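September
By Mélanie Beaudoin
Print this page | E-mail this page
Search the shop Enter keyword Go

The Sorach Wire Dish Rack

I have sold a lot of dish racks over the years and I've lived with most of them first, because I'm nosy and I always want to know what a thing is like on a bad night with a full sink. The Sorach has been at my own house since spring. It's the small one in the range, the open wire one, and I like it enough that it now gets a page to itself instead of a line at the bottom of the kitchen list (where it sat for ages with hardly anyone finding it, poor thing).

It's a plain wire rack. No lid, no second story, no little hooks for mugs that you'll bend in the first week. Plates stand up along it and the smaller things go wherever you can fit them. If you've been using one of those big double-decker racks, it will look tiny when you take it out of the box. Give it a couple of evenings! I wash up for 4 most nights and it keeps up fine, as long as I don't try to put the roasting pan in there too. The roasting pan goes on a towel.

What I like best is that you can get at a plate from nearly any side. My old rack had a high rim all the way around and I had to lift everything up and over it, which sounds like nothing until you do it with a slippery plate and a wet sleeve. With this one you come in from above, let the plate find its spot, and let go. It leans a bit. They all lean a bit in a wire rack, and I've stopped straightening them.

I mostly use it with the Munano everyday dishes, the plain colored ones, and those are on their own page if you want them. They go together well, I think. The plates have just enough of a rim to hang on to, and they're bright enough that you can tell at a glance what's been washed and what's still sitting on the table waiting for you. Blue and pink are the two colors I reorder the most. The green never did much for me, but my sister bought six.
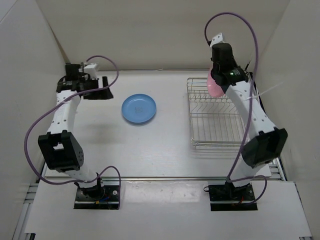 Teresa wrote in to say she'd had hers for a whole summer and the only thing she'd change is the order she loads it. She used to do bowls first and then couldn't find room for a single plate, so now the plates go in along one side and the bowls get whatever is left over. She also wanted to know if it was all right to leave it out on the counter full time or if it should be put away after each wash.

I leave mine out, Teresa. I know some people can't stand it, and if you've got a small kitchen I understand completely, but I would only be taking it down again before lunch. What I do is lift it off every few days and wipe underneath, then turn the rack over in the sink and run a soft brush along the wires. Use ordinary dish soap. Please don't use steel wool on it, I did that to one of the early ones and was sorry. And dry the feet before you put it back down, especially on a pale counter.

I've come around to her way of loading, by the way. For years I just put things in as they came out of the water. Now it's plates first, standing, biggest at the back, and then cups and bowls upside down in the space that's left. Two bowls nested together never dry, so don't be tempted. If I run out of room I stop and dry something by hand and carry on.

Where you put it matters more than I expected, too. Mine was jammed into a corner with a wall behind and the toaster in front, and I was forever knocking the rim of a plate on something on the way in. I pulled it out by the width of my hand and that fixed it. Leave yourself a clear bit of counter on the side you work from, enough to set one plate down flat while you make space for it.
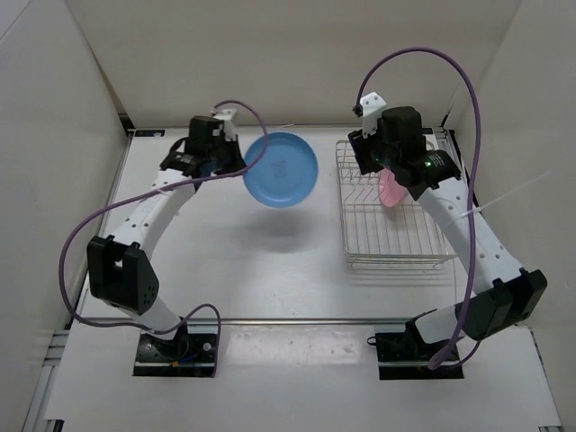 Big dinner plates do fit, and so do the side plates, though the little saucers like to slide down at an angle. I put those between two larger ones and they behave. Deep pasta bowls are the one thing I'd warn you about. They take up the room of two plates and they hold water in the bottom if you stand them on edge, so tip them right over or dry them by hand. Wine glasses I wouldn't risk in any wire rack, mine or anyone else's.

It comes with no drip tray. People do ask. I use the Paucar mat under it, the flat one, cut down with kitchen scissors, and it catches everything. A folded tea towel does the same job and you can throw it in the wash. The Donodlow tray will fit as well but it sticks out in front and I kept catching my elbow on it, so I gave mine to my neighbor, who has a much deeper counter and loves it.

Returns are the same as for everything else here. You have 90 days, and I don't mind if you've used it, because how else would you find out? Just give it a rinse first. If a wire has come loose or one of the feet is missing, write to me and I'll swap it, no need to send the old one back.

I've got 10 in the back room as I write this and another box on its way before the end of the month. If the button says sold out, send me a note anyway and I'll put one aside for you when they come in. Orders that reach me before noon go out the same afternoon. After that it's the next morning, and I'll e-mail when it leaves.

Print this page | E-mail this page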